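Prusano Household Tips: Clearing the Rack, by Hand or by Machine

Monday, March 25, 2024

Readers have asked whether a machine can now be trusted with stemmed glasses. Our advice on racks applies in either case. Keep the rack within easy reach, and clear the space in front of it before starting. Goblets should be picked up by the stem, close to the base.

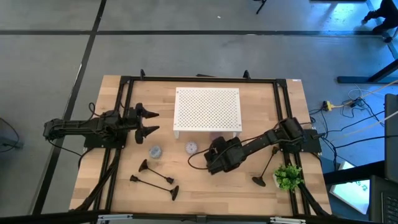 A white perforated rack, with goblet-shaped pieces still to be stood up.

Practice pieces should be sturdy. A person feels a glass begin to slip and tightens the hand at once; many machines notice late or not at all. Place tall pieces toward the back of the rack and short cups in front, so that nothing has to be lifted over a rim.

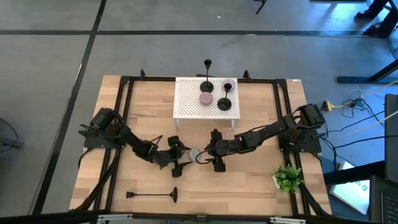 Zakharchenko writes that she would accept a slow machine, provided it could be left alone for a full load. Hers is 9 pieces on a weekday and 25 after guests.

That is a fair standard, and we know of no household machine that meets it in an ordinary kitchen. Much of the present work consists of a person guiding an arm through the task by hand, many times over. Anyone doing so should sit comfortably and rest after 300 repetitions at most.
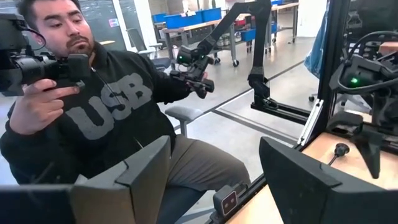
According to a reader in Flenton, the guiding takes longer than the dishes ever did, and a drying cloth costs less.

For a single household, we agree. Small shops with the same rack to fill all day may judge otherwise. Whoever does the work, check that the rack stands level and wipe its feet before loading.

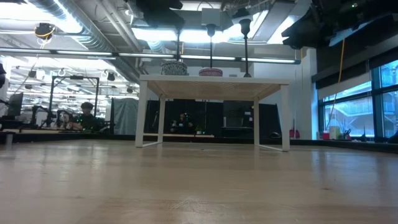 Valentyna Zakharchenko asks in a second letter whether low cups should be mastered before goblets. They should. Stemmed pieces will be covered in April.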